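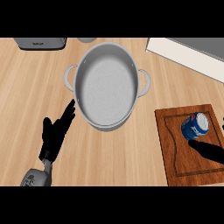 Getting a Burnt Pan Clean Without Ruining Your Arms

I've scorched more porridge than I care to admit, and a good deal of jam besides, so over the years I've become something of an expert in putting pans right again (my mother would laugh to hear it). Most of what follows is for stainless steel. Aluminium and non-stick need gentler handling, and I'll come to those.

Start with a soak, and start it early

The best time to deal with a burnt pan is while you're still eating. Let it cool a little first, as cold water in a very hot pan can warp the base, then cover the burnt part with warm water and a squirt of washing-up liquid. Leave it until bedtime if you can bear the sight of it. Half the time you'll find the worst has lifted by itself and a wooden spoon will push the rest off.

If it hasn't budged

Tip the water out and sprinkle in three tablespoons of bicarbonate of soda. Add enough fresh water to cover the black, bring it up to a gentle simmer and let it tick over for ten minutes or so. Keep an eye on it – it can froth up and make a lovely mess of the hob. Turn off the heat, let everything cool and go round with a nylon scourer, taking your time in the corner where the base meets the sides.

Please don't use bicarb on bare aluminium, because it turns the metal dark and dull. A few slices of lemon boiled in plain water do much better there. For non-stick, stick to soaking and a soft cloth, and never mind how long it takes.

Rainbow marks and white chalky rings

These aren't dirt at all, and they won't hurt you. The chalky ones come from hard water, and we get them terribly here in Dramden. Put 200 ml of white vinegar in the pan, swish it about, leave it for a quarter of an hour and rinse well. The rainbow colours come from heat and usually go with the same treatment. My neighbour Mizanur Gamage wipes his with the cut side of a lemon while the kettle boils, and his pans put mine to shame!

Don't forget round the handles

Grease loves to gather where handles join the pan, and around rivets if yours has them. An old toothbrush dipped in a thick paste of bicarb and water will get into all of it on steel. Rinse, then dry with a tea towel straight away, or you'll have water spots and be back to the vinegar.

Related tips
Keeping wooden spoons from going furry
What to do with a smelly dishcloth
Descaling the kettle in March (and every other month)
Győző Győri's way with rusty baking tins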